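羽绒制品的水洗、干燥与过夏存放
2018年7月12日　分类：家务笔记

六月把家里的羽绒制品集中洗了一遍，包括外套、一床薄被和一个睡袋。过程中的参数和判断依据整理在下面，主要给自己明年查用。
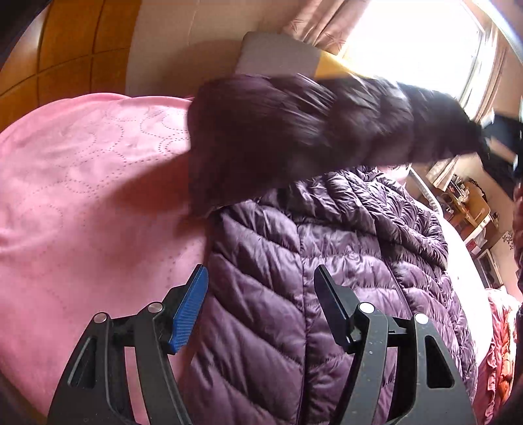 一、先说蓬松度

羽绒的保暖来自静止空气。绒朵由一个极小的绒核向四周发散出绒丝，绒丝上又有更细的绒小枝，彼此撑开之后把空气分隔在很小的空间里，对流被抑制，热量只能主要靠空气本身的传导往外走，而静止空气的导热系数很低。所以评价一件羽绒制品的状态，看的是厚度能不能恢复。克重相同的两件衣服，厚度差一半，保暖性能就不在一个档次。

标签上常见的“蓬松度”就是在规定压力下，单位质量的羽绒所占的体积。这个数值在实验室里测，样品事先要经过还原处理，处理方式有蒸汽、滚筒烘干等几种，方式不同结果也不同。不同标准、不同前处理得出的数字放在一起比较意义不大。同一件衣服洗前洗后的对比倒是可以在家里粗略做：平铺，抖开，静置一夜，用直尺在固定的几个位置量厚度。我量的是后背中间一格和左前胸一格，写在纸上，和洗标的照片一起存着。

含绒量是另一个指标，指绒子（含绒丝）在填充物中的质量占比，剩下的是毛片、碎屑之类。毛片有羽轴，有一定的支撑力，但保暖效率差，也更容易从针孔里扎出来。含绒量和蓬松度相关，但不能互相推算。同样的含绒量，绒朵大的蓬松度高，绒朵碎的蓬松度低。反复机洗、甩得过猛、干得不透，都会让绒朵碎裂或者结团，表现就是同一格里有的地方鼓、有的地方空。

二、什么时候该洗

我的标准有两条，满足其一就洗。

第一条是厚度。拍打、晾晒、静置之后仍然比去年的记录明显变薄，说明绒丝上已经附着了相当多的皮脂和灰。皮脂会让绒小枝粘在一起，也会吸附水汽，单纯晒太阳解决不了。

第二条是气味。把面料贴近鼻子，用手压出里面的空气，有油哈味或者闷味就要洗。新衣服也可能有味，多数是原料水洗不彻底或者油脂含量偏高造成的，这种情况洗一遍往往会减轻，洗不掉的就属于原料问题了。

领口和袖口发黑不算整洗的理由，局部擦洗就可以。每一次整洗都有机械损耗，没有必要为了两道领口的污渍把整件泡进去。

至于干洗，我不用。常规干洗溶剂会连羽绒本身带的少量油脂一起脱掉，绒丝变脆，后续更容易碎。洗标上明确写了只能干洗的除外，那种通常是面料、里料或者装饰部件受不了水，和填充物没有关系。家里有一件短大衣就是这种情况，内胆可拆，外壳送出去干洗，内胆自己水洗。

三、洗涤剂

普通洗衣粉和多数洗衣液偏碱性。羽绒是角蛋白，碱性环境下表面会受损，长期使用后绒丝发涩、发黄。另外常规洗涤剂里的增白剂、柔顺成分会残留，柔顺剂尤其不能用，它在纤维表面留下的那层东西会把绒小枝压塌。

选择上只看三件事：中性或接近中性，低泡，易漂洗。今年用的是 Sadetti 的羽绒专用洗剂，去年是 Tromeo 的。两者去污能力我分不出差别。Sadetti 泡沫更少，漂洗时水清得快；Tromeo 有香味，干了以后还留了一阵，我不喜欢，所以换掉了。价格上前者略高。中性的丝毛洗涤剂也可以替代，前提是成分表里没有柔顺剂，也没有酶。蛋白酶是用来分解蛋白质污渍的，羽绒本身就是蛋白质，这一点常常被忽略。

用量按说明书的下限。羽绒制品的吸水量和漂洗难度都很大，洗涤剂放多了，后面要用成倍的水去还。

四、预处理

1. 掏空口袋，拉上所有拉链，扣上魔术贴。可拆的毛领、帽子单独处理。
2. 检查针脚和面料。有小口子先补，用同色的尼龙补丁布内外各贴一片，边角剪圆，压实后放置一天再下水。直接用针线缝会制造新的针孔，跑绒更快。
3. 领口、袖口、下摆用洗剂原液加少量水调稀，软毛刷顺一个方向刷。刷完放一刻钟左右，不要等到它干。
4. 有粉底、防晒霜这类油性污渍的，预处理做两遍。

完成后把衣服翻面。带涂层或者压胶的面料，涂层一般在里侧，翻面之后要注意滚筒里不能有别的硬物。

五、水洗

手洗和机洗都可以，区别在于受力方式和体力消耗。

手洗在浴缸或者大盆里进行，水温不超过三十度。羽绒服刚下水的时候会浮起来，里面全是空气，这时不要硬按，容易把缝线绷开。先把衣服卷成卷，挤出大部分空气，卷着放进水里，再在水下慢慢展开，让水从面料渗进去。高密度面料进水很慢，有防泼水处理的更慢，要有耐心。浸透以后用手掌反复按压，按下、松开，让水在填充物里进出。不搓，不拧，不提起来。浸泡总时长控制在半小时以内。

提起来这一条需要单独说明。湿透的羽绒制品重量很大，水的重量全部压在低处的隔断上。隔断，特别是睡袋里的立体隔断，用的是很轻的网纱，受力一大就撕。撕开之后羽绒在格子之间自由移动，会形成永久的冷区，修起来要拆面料。移动的时候用双臂从底下整个托住，或者先放水，压掉大部分水分之后再连同洗衣篮一起搬。

机洗只用前开门滚筒，选羊毛或轻柔程序，转速设到 400。不用中间带搅拌柱的机型，搅拌柱会缠住衣物。普通波轮也不推荐，衣物里的空气排不干净时会浮在水面，甩干阶段又容易偏心，机器报警停机是轻的，整台移位也发生过。家里这台 Vanhove 滚筒的轻柔程序默认转速偏高，需要手动往下调，而且每次断电后会恢复默认值，开机以后要确认一遍再按启动。

漂洗是整个流程里最容易偷工减料的一步。轻柔程序自带的漂洗不够，跑完之后我会追加漂洗 2 次。判断标准是按压时挤出来的水没有泡沫，手指捻起来没有滑感。残留的洗涤剂干燥以后会让绒朵发粘，衣服上还会出现一圈一圈的水印，多数人见到的“洗完有黄圈”就是这么来的。已经出现水印的，可以用湿毛巾反复擦，擦不掉就重新漂洗一遍。

手洗的话，换水的次数不定，以水清为准。我这次洗睡袋，换到后来已经不记得换了几盆。

六、脱水

脱水直接影响后面的干燥时间，值得多做几轮。

滚筒机在 400 转下脱水，停机后把衣服取出，托着换个方向重新放进去，再脱一次。低转速多次，比高转速一次对绒朵的损伤小。没有机器的话，把衣服平铺在几条干的大浴巾上，连浴巾一起卷起来，人跪上去压，再换干浴巾重复。浴巾要多准备。

脱完水的衣服看上去很糟糕，每一格里都只剩下几个湿团，拎着像两层布。初次自己洗羽绒服的人一般在这个阶段认为衣服已经洗坏了。湿绒朵因为水的表面张力聚在一起，体积缩得非常小，属于正常现象，干燥过程中会逐步恢复。

七、干燥

干燥是核心步骤，花的时间也是最长的。羽绒本身可以吸收相当比例的水汽而摸上去并不湿，所以“摸着干了”离真正干透还有一段距离。没干透就收起来，结果是霉味和细菌滋生，霉味一旦进到绒里，很难通过再洗去除。

用烘干机的做法：低温档，温度不要超过六十度，放进去几个干净的网球或者专用的烘干球。球的作用是在翻滚中把湿团打散。每隔半小时停一次机，取出来用手摸每一格，找到硬团，捏住轻轻往四周撕开，再放回去。前两轮几乎看不到变化，之后会突然开始鼓起来。鼓起来之后不要停，继续烘到整体均匀，再追加一轮。薄外套一个下午能完成，睡袋和被子要更久。

烘干机的容量要够。滚筒太小，衣物塞满了翻不动，外圈过热，里面还是湿的。我家的机器处理外套没有问题，睡袋勉强，被子送到了楼下的自助洗衣房用大机器烘。自助机的温度档位标得很含糊，只写了“低”“中”“高”，选低，中途多停几次去摸滚筒内壁，烫手就开门晾一会儿。网球用旧的就行，掉色严重的不要用，浅色面料会染上。

自然晾干的做法：平铺在网架上，阴凉通风，上下都要有气流，每天翻面，拍打，撕开结团。不要用衣架吊起来，填充物会全部坠到每一格的下沿。阴凉是针对面料的要求，尼龙长期受紫外线照射会老化。我所在的城市六月湿度偏高，自然晾干不现实，室内开除湿机，配一台风扇对着吹，也用了好几天。梅雨期间如果没有除湿机或烘干机，建议推迟，等天气转好再洗。

判断干透的方法有几种，我同时用。一是对着强光看，浅色面料能看到绒团的阴影，阴影均匀、没有深色的小块，基本就好了。二是称重，洗前称一次，烘后称一次，回到洗前的数值或略低。我的那件厚外套洗前比洗后重一点，差额就是洗掉的皮脂和灰，再加上称量误差。三是密封测试，把衣服装进一个透明塑料袋，扎口，放在室温下过一夜，第二天看袋子内壁有没有雾气，打开闻有没有味道。有雾气就继续烘。

八、防泼水层

洗涤会洗掉一部分面料表面的防泼水处理，也会洗掉覆盖在上面的污物。有的衣服洗后泼水效果反而变好，属于后一种原因。测试方法是在肩部滴几滴水，看水珠能不能滚落。能滚落就不用管。水渗进去，先用低温烘一轮，热量可以让残存的防泼水层部分恢复。仍然不行，再考虑喷涂型的补充剂。

补充剂分浸泡型和喷涂型。羽绒制品只用喷涂型，浸泡型会让填充物也吃进去，影响不好估计。我用的是 Fultent 的喷剂，一瓶 300 毫升，一件中等厚度的外套只喷肩、背、袖，大约用掉半瓶。喷的时候面料要微潮，喷完用湿布把多余的擦开，静置几分钟后再低温烘。喷剂气味不小，在阳台上操作，戴口罩。深色面料喷多了会有白色痕迹，趁没干擦掉，干了以后比较麻烦。

家用场合，也就是通勤、下楼、坐车，防泼水层要求不高，我只处理了一件会穿去爬山的。

九、过夏存放

存放的原则是干燥、避光、不受压。

真空压缩袋我不用。长时间重压会使绒丝弯折，有羽轴的毛片还会折断，折断的羽轴变尖，之后从面料里扎出来。短期压缩，比如出差装箱，影响可以忽略，到地方抖开就行。整个夏天压着是另一回事。搬家时压过一床被子，压了一个多季度，打开以后烘了两轮才基本恢复，厚度仍比原来的记录差一点。

外套可以挂，用宽肩衣架，外面套一层透气的无纺布袋。挂的时候间距留够，挤在一起等于受压。衣柜空间不够的话，松散地折一下，放在最上层，上面不再放东西。睡袋一律装进大号的网眼储存袋，不要放在随睡袋附带的那个小压缩袋里，那个是背负用的。被子折成三折放进棉布袋。

塑料袋和塑料箱的问题在于不透气。前提是里面的东西已经干透，并且放了足够的干燥剂，否则残余水汽出不去。我这边衣柜底层湿度常年偏高，放了一个小湿度计，读数超过六十五就换干燥剂。氯化钙的吸湿盒效果明显，但它会积液，翻倒以后液体沾到面料很难洗，所以固定在角落里，和衣物隔开一层。硅胶包吸湿量小，优点是安全，可以放进衣服口袋。

防虫方面，羽绒是蛋白质，衣蛾和皮蠹都吃。洗干净本身就是主要的防虫手段，幼虫更偏好沾有汗渍和皮脂的部位。樟脑丸和对二氯苯类的产品我不放，气味会进到绒里，对某些塑料拉链和扣件也有影响。雪松木块可以放，效果有限，聊胜于无，隔一段时间用砂纸打磨一下表面。

存放期间至少拿出来一次，挑湿度低的日子，抖开，通风半天，顺便检查有没有虫眼和霉点。我一般定在秋初，和换季整理一起做。

十、跑绒的处理

有绒从面料里钻出来，不要往外拔。绒朵往外拔会带着旁边的一起出来，针孔也会撑大。正确的做法是从另一侧隔着面料捏住，往里拉回去，再把针孔周围的布揉一揉。羽轴已经扎出一大截、拉不回去的，贴着面料剪断，残余部分推回去。

缝线位置少量跑绒不可避免，针孔就在那里。整片面料都在往外钻的，是面料密度不够或者涂层老化，补不了。网上有往里侧刷蜡、刷胶水的办法，我试过刷蜡，短期有一些改善，洗一次就没了，还让面料变硬。

十一、今年的记录

外套几件，全部机洗加烘干，厚度恢复正常，其中一件袖口有轻微水印，重新漂洗后消失。

薄被，手洗，自助机烘干。左下角有一格填充偏少，应当是以前就有的，隔断没有破。暂不处理，明年复查。

睡袋，手洗，除湿机配风扇晾到半干，再用家里的烘干机分段烘。密封测试第一次内壁有雾，追加一轮后通过。脚部的绒结团比较顽固，手撕花了很长时间。

耗材方面，Sadetti 还剩小半瓶，Fultent 剩半瓶，瓶底标了保质期，放在卫生间柜子第二层。网球有一个开胶，已扔，明年需要补。湿度计电池换过了。

待办：把 Vanhove 的转速设置步骤写张纸条贴在机器侧面；找一个更大的网眼袋装睡袋，现在这个尺寸偏小，拉绳收紧以后脚部那一段还是弯着的。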